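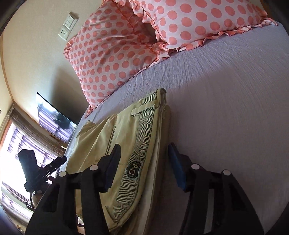
When does the Breta overnight ferry start running again?

September, with 3 sailings a week between Breta and Suva Point, and tickets are on sale now.

FOR IMMEDIATE RELEASE

Chraibi Lines brings back the night boat

BRETA - Chraibi Lines is reopening its overnight passenger route to Suva Point after a long winter and spring in the yard. New engines, new galley, same ship. The Undel sails at 9:30 p.m. and ties up at 7 a.m., in time for the early bus into town.

Room for 290 passengers each trip. Cabins for 200 of them, reclining seats for the rest. Every cabin has its own sink, a reading light at each bunk and a door that locks from the inside. Showers are down the hall on decks two and four.

Fares have not gone up. Seat tickets are the same price as before the refit and children under five still travel free. Bikes go free too, but please book a rack space, they fill up quick on holiday weekends.

To mark the return the company is setting aside 1,000 half-price cabin tickets for people who live in Breta county. Proof of address needed at the ticket window. Not avialable online. Two per household.

"We got letters all winter asking when the boat was coming back," the company said in a statement. "People use it for hospital visits, for school, for seeing family. We are glad to have a answer for them."

The cafe stays open until midnight and starts again at 5:30 a.m. with coffee, eggs and rolls. Dinner is soup and a hot plate, vegetarian on request. No outside alcohol. Pets in carriers only, on deck two.

Boarding opens at 8 p.m. Cars need to be in line by 8:45, foot passengers by 9:10. Late arrivals will be moved to the next sailing if there is space.

Timetable and deck plans at the harbor office and at the Suva Point terminal. Press wishing to tour the ship before the first sailing should contact the Chraibi Lines front desk, Breta harbor, east gate.

###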